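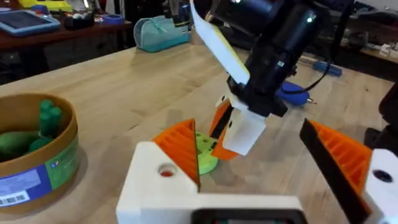
Ticket: Rovano spacer ring, holes do not line up with cover
Status: Solved
Product: Rovano ring and cap set, green
Category: Assembly / fit

Problem as reported
I bought the green Rovano set and can't get the ring to sit on the cap. Two of the screws go in by hand and the rest stop before they bite. I have tried a second ring from the same tub with the same result. The screws are the short ones from the bag. I don't want to force anything, the plastic marks easily.

First reply, Oston parts desk
Please check which way the ring is facing. The small holes are grouped, and the groups are not evenly spaced. If the ring is flipped over, a couple of holes will still match and the others will be slightly off. Lay it flat with the big center hole clear and compare it with the cap before you put any screws in.
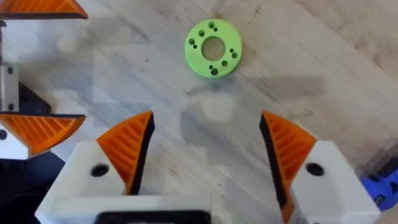
Kistholm, November

Flipped the ring and tried again. Better. All the screws start now, but one on the side with the pair of holes goes in crooked. I was using a cordless screwdriver on setting 2. Backed it out and there is a bit of green swarf in the hole. Ring and cap both look straight when I hold them against the table edge. The older ring I got from the Midtbø shop does the same thing in the same spot.

Second reply, Oston parts desk
Clear the swarf with a toothpick. Start every screw by hand, a couple of turns each, before tightening any of them. Then go across the ring from one side to the other, not around it in order. Use the lowest setting on the screwdriver and stop when the head touches.
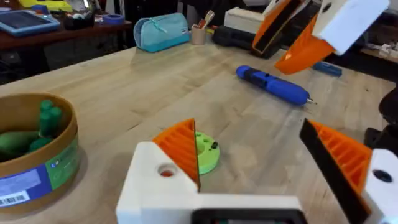 Did it that way on Sunday and the crooked screw went in straight. No gap between ring and cap. I finished the last turns with a hand driver to be safe. The spare ring from the tub went on as well.

One thing for the instruction sheet: it shows the ring from one side only and doesn't say which side is up. A dot or an arrow would help.

Oston parts desk: Noted and passed on. Closing the ticket, reply to reopen.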